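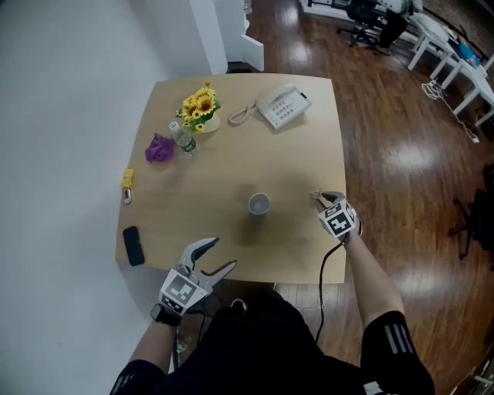 A square table in light wood with rounded corners, with a small gray cup

Square table

A square table is a table whose top has four sides of equal length. It belongs to the most common forms of furniture in homes, cafés, schools and game rooms, and is normally made for one to four persons. Larger square tables exist, but they are less usual, as the middle of the top becomes difficult to reach from a chair when the sides grow long.

The square table should be distinguished from the rectangular table, where two sides are longer than the other two, and from the extending table, which may be square only when it is closed. In everyday speech the border is not strict. A table with sides that differ by a few centimeters is often sold as square, and most users do not notice the difference until they try to place two such tables together.

Contents
1 Form and size
2 Construction
3 Corners and edges
4 Use
4.1 Eating and drinking
4.2 Games
4.3 Schools
5 Regional forms
6 Care and repair
7 See also

Form and size

The size of a square table is given by the length of one side. Café tables are commonly between 60 and 70 centimeters, while tables for four persons who eat a full meal are commonly between 80 and 100 centimeters. Card tables lie between these groups. The height is less variable and follows the height of the chair, so that there is room for the legs of the sitting person under the top or under the apron, if the table has one.

A square top gives every side the same rank. Unlike a long table, it has no head, and in some households this is mentioned as the reason for choosing it. On the other hand, the four persons sit with their knees toward the same middle point, and a central pedestal with a wide foot can then be in the way.

Construction

There are three usual ways to support the top. In the first, four legs stand at the corners and are joined by an apron, which is a frame of narrow boards under the top. In the second, a single column stands under the middle and ends in a cross-shaped or square foot. In the third, the legs fold flat against the underside, and the table can be stored behind a door or in a closet.

Tops of solid wood are glued together from several boards. Wood becomes wider and narrower with the moisture of the air, mainly across the grain, and therefore a solid square top is strictly square only in some parts of the year. The maker takes this into account by fixing the top with buttons or slotted screws, which hold it down but let it move. If the top is glued or screwed tightly to the apron, it may crack in the heating season. Tops of plywood or particleboard move very little and can be fixed directly.

The legs of a corner-leg table are often tapered on the inner faces only. This makes the table look lighter and keeps the outer faces vertical, so that tables can be pushed together without a gap.

Corners and edges

The corner of a square table may be sharp, cut off at an angle, or rounded. The rounded corner is the most frequent in tables for homes with children and for narrow rooms where people pass close to the furniture. A radius of a few millimeters removes only the sharp point, while a radius of several centimeters changes the outline of the table, which then begins to look like something between a square and a circle.

Rounded corners bring some practical consequences for the maker. A straight strip of edge veneer can be applied by machine to a sharp-cornered top in four separate pieces, but around a curve it must be bent in one piece, and a thick strip has to be softened with heat. With solid wood this problem does not exist, but at each corner the tool meets end grain, and the surface there needs more sanding and takes up more oil or stain. This is why the corners of an oiled table are sometimes darker than the sides.

When several tables with strongly rounded corners are joined, a small star-shaped opening remains where four corners meet. Restaurants that often combine their tables therefore tend to prefer corners with a small radius.

Use

Eating and drinking

In cafés the square table competes with the round one. The square table uses the floor along a wall better, and two of them make a rectangle for four guests. The round table is easier to walk around. Many cafés have both – square ones along the walls and round ones in the open part of the room.

For tea and coffee even a very small top is sufficient, and in some regions a special low table is kept for this purpose (see Regional forms).

Games

Most card games for four players, as well as mahjong and dominoes, are played at a square table. Each player has one side, partners sit opposite each other, and all four have the same distance to the middle. Tables made for games may have a cloth surface, a raised rim, or small drawers for counters. Folding card tables are light, and for this reason they are also used for sewing, jigsaw puzzles and as additional tables at family meals.

Schools

In classrooms for younger children, square tables for four pupils are used for group work. They can be separated or joined without a plan, but pupils on two of the four sides usually sit sideways to the board. The furniture historian Karine Lachance has described the change from benches in rows to small tables as slow and uneven, and has pointed out that many schools bought the new tables and then placed them in rows.

Regional forms

The Talebi table, called after the valley of Talebi, is a low square table with a shelf under the top. It was made of light-colored local wood, mostly beech, and was used for drinking tea while sitting on cushions. The sides measured 6 hands in the local unit, and the legs were left without any decoration. The museum in Pledar keeps 2 complete tables of this type, together with several loose tops, in a furniture collection of 1425 pieces.

A higher version was later made by the workshop Vovero. According to the catalog of the collection, written by Ruan Magagula, the workshop books record 2497 tables, nearly all of them square. The corners of the early ones are sharp, and those of the later ones are rounded. Magagula connects the change with a new shaping machine and not with the taste of the buyers, but this explanation is disputed. Lachance considers it more probable that the rounded form was copied from tables sold in the port town of Silorar.

Care and repair

The usual fault of a square table is that it rocks. Before shortening a leg, one should try the table in another place, for the floor is at least as often uneven as the table. On tables with a column foot there are normally adjusting screws, which should be turned out only as far as is needed.

Loose joints between leg and apron are cleaned of old glue and glued again under pressure. It is useful to measure both diagonals before the glue becomes hard. If they are equal, the frame is square. If not, a clamp placed along the longer diagonal will correct it.

Rings from cups and glasses are treated according to the finish. White rings in shellac or lacquer lie in the upper layer and can often be removed with gentle polishing. Dark rings have gone into the wood and must be sanded out, after which the whole top is usually finished again, as a single repaired spot remains visible.

See also

Apron (furniture)
Card table
Coffee table
Drop-leaf table
Trestle table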